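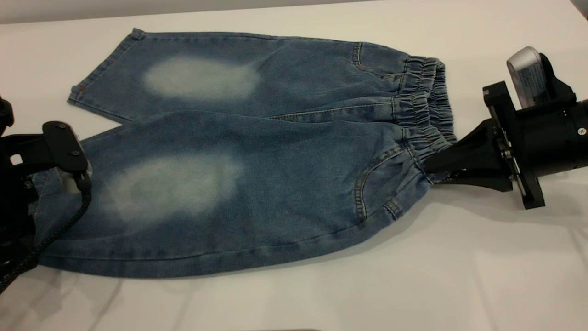 How long does a pair of children's trousers stay in use before it is outgrown? In the families we followed, most pairs were worn for one or two seasons by the first child, and a good part of them then went on to a sibling or a cousin.

Figure 1. Children's denim trousers with pale areas at knee height.

Search this journal Enter keywords Advanced search

3.2 Passing on and keeping of children's trousers

The material of this section comes from the household diaries kept in Tramiria and in the neighbouring district of Ospina. In total 160 households received a diary in May, and 41 of them agreed also to a longer talk at home. The talks were held by the first author and by Wanda Śliwiński, usually after 5 p.m., when the children were already back from school. The diary had one page for each garment. The parent wrote there from whom the garment came, who wore it, what repairs were made and where it went in the end.

Trousers were chosen because they show the difference between growth and wear more clearly than other clothes. A shirt that is too short in the sleeve can still be worn with the sleeve rolled up. With trousers the parents were less patient. Many of them told us that the length decides, and that the waist can be helped with a button or with elastic. The knee was the second reason. Here the answers became complicated by fashion, as denim is often sold with a faded knee already made in the factory (compare Figure 1). Several grandmothers took such fading for damage and wrote it in the diary under "worn". The mothers in the same households did not mark it. We therefore separated in the coding a change of colour from a thinning of the cloth, and where the diary did not allow this, the garment was left out from Table 4.

The way of passing on was rarely planned. In Tramiria the clothes moved mainly inside the family, and the bag with outgrown things was given at a birthday or at a common meal. In Ospina, where more of the families had moved in from elsewhere, neighbours were more important, and also the exchange shelf at the Ilness library. Loretta Okafor (personal communication) found a similar pattern in her study of school coats, although in her case the shelf was used mostly by fathers. We can not confirm this, our diaries did not ask who carried the bag.

Keeping without use was more common than we expected. Parents kept small trousers for a possible next child, for a memory, or only for lack of a decision. One mother wrote: "I put them in the box in the attic and the box is closed, so it is solved." Such garments are difficult for any calculation of lifetime, for they are neither in use nor thrown away. In the Stivden model they are counted as active stock, and we consider this too generous. In our own calculation a garment was moved to the group "stored" after two seasons without an entry. The effect of this rule on the mean lifetime is discussed in section 4.1, together with the question of garments bought already second-hand, for which the first part of the life is unknown.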